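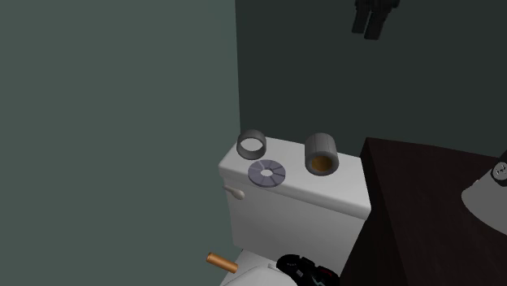
Toilet tank with the flush lever at the left, green walls behind.

I spent part of September working out where our water goes. The meter at the Grernurcombe house reads in whole gallons, and with every tap shut it still moved 8 gallons overnight. Over a month that adds up to more than 200.

Method: I read the meter at bedtime, used no water, and read it again before breakfast. I then closed the stop valve on each fixture in turn and repeated the test. The kitchen and the outdoor spigot made no difference. With the toilet valve closed, the dial stayed put.

A few drops of food coloring in the tank reached the bowl within 32 minutes, which points to the flapper. The old one had a hard, warped rim. I fitted a Watidis replacement and left one link of slack in the chain. Too little slack holds the flapper open, and too much can let the chain get caught under it.

Anwara Dissanayake asked whether the fill valve should be changed as well. Mine shuts off cleanly below the overflow tube, so I left it alone. The meter has held still for four nights. Next I will look at the water heater.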